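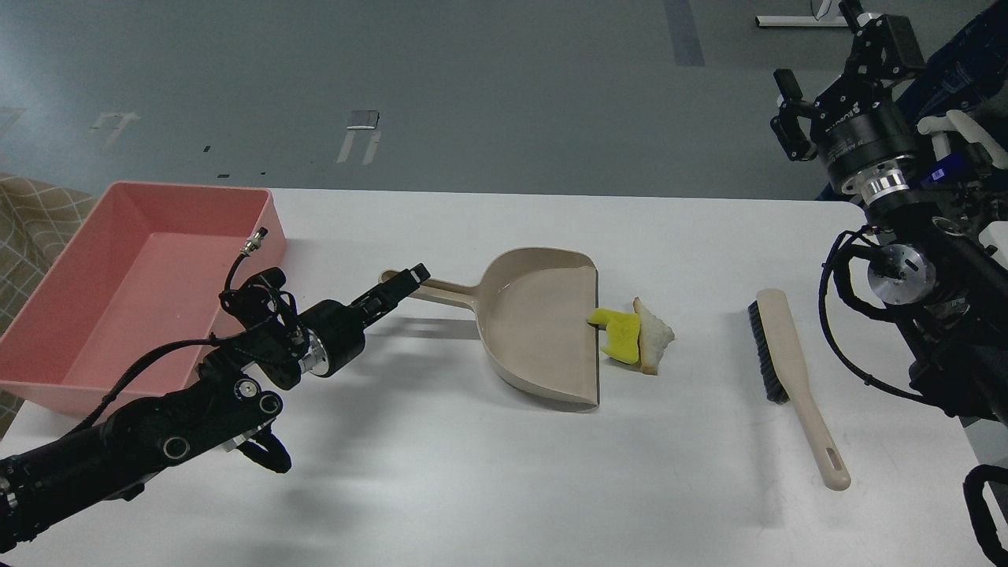 The two-arm cleaning cell at Killcombe, with the left arm on the dustpan. Photo: Pallavi Mathur

Vandana Goel begins her day at Killcombe with a cloth, a hex key and a notebook with a soft cover. The notebook is for the cell. In it she writes every screw she has tightened, every cable she has moved, and the name of the person who was working when something went wrong. She has kept it since April, and she does not lend it.

The cell has two black arms and one white table, and it learns to clean up. The task sounds small. One arm holds the dustpan by the handle, the other takes the hand brush, and the crumbs must go from the table into the pan and from the pan into the tub. A child of five can do it badly. To make two arms do it well, one must first keep the arms in good health, and this is the part of the work I came to see.

"People ask me about the software," Goel told me. "I answer them about the cables."

The cables are her main worry. On each arm they run along the outside of the links, and each time the wrist turns they are pulled a little. If the loop is too short, the connector takes the force. If it is too long, it catches on things. Goel sets the loop by hand. She sends the arm to its farthest reach, holds the cable with two fingers, turns the wrist fully to one side and then fully to the other, and only after this she closes the tie. The full check of both arms takes 45 minutes. She did it once in less, and she had to repeat it after lunch.

Then come the grippers. The handle of a dustpan is thin, and the fingers have to close on it at the same place each time, or the pan will hang at an angle and the lip will not lie along the table. A gap of 2 millimeters under the lip is enough for a crumb to go below instead of inside. Goel tests this with a strip of paper. She lowers the pan, pulls the paper from under the lip, and feels how much it resists. For this she has no instrument and she does not want one.

The settings for each tool are stored in a program named Skonero, which the team wrote for its own use. It remembers where the fingers should close and with what force. When a dustpan is replaced by another model, the old numbers are of no use, and someone must teach them again. Girish Kandpal, who usually does this, showed me the list of trials for the present set. It had 516 lines. Many of them had only one word in the last column, "slipped."

I asked him why they do not simply glue the pan to the arm. He was patient with me. The arm must also be able to put the pan down, he said, and pick it up again from wherever it was left. A glued pan would make a very good demonstration and a bad cleaner.

The things to be swept are chosen with the same care. On the day of my visit there was a piece of bread with its crust and a notched bit of yellow sponge. They behave differently under a brush. Bread is stiff at the crust and breaks at the soft side, and what it leaves behind gets into the bristles. Sponge is light, it jumps. Kandpal wants both kinds in one sweep, so that a stroke which is too strong for one of them will be seen at once.

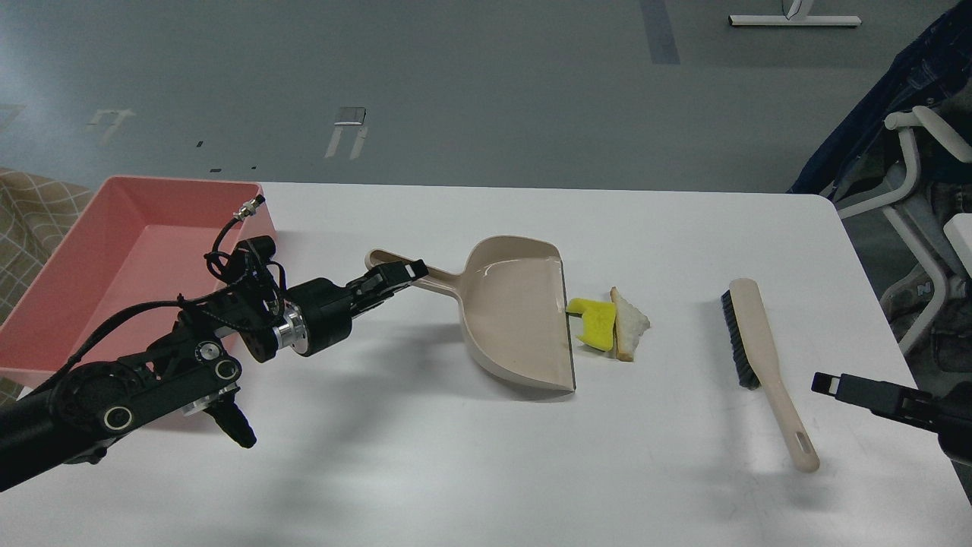

Deepak Joshi would have the whole team spend less time on the sweep and more on the brush, which he thinks wears faster than anyone writes down, and he said that a tired bristle spoils a good arm more often than a bad motor does.

Goel partly agrees with him. She has added a page for the brushes in her notebook, but she still looks first at the joints. Every 48 hours of running time she switches off the power, supports the arm with one hand under the elbow, and moves each joint slowly through its range. What she wants to find is a rough place, a small step in the movement where it should be smooth. Twice she found one. The first was a loose cover that touched the link. The second was a bearing, and for it the arm had to go to Chauhan, the workshop which makes the larger repairs for Killcombe. It came back with a new bearing and a very short letter.

When an arm returns from repair, it does not go directly to work. It must be set to zero again, joint by joint, and then both arms are brought together over the middle of the table until the tips of their fingers almost meet. If they do not meet where the program says, one of them is wrong, and it is not always the one that was repaired. Goel checks the screws of the mounting before she blames any motor. She learned this at Fumen, her former employer, where she lost a full week on a motor that was in perfect order.

I stayed until the evening check, which is the short one. She wiped the fingers of both grippers, looked along each cable with a small lamp, and pressed on the table to see if it moved. It moved slightly. She wrote this down, got on her knees with the hex key, and asked me to hold the lamp.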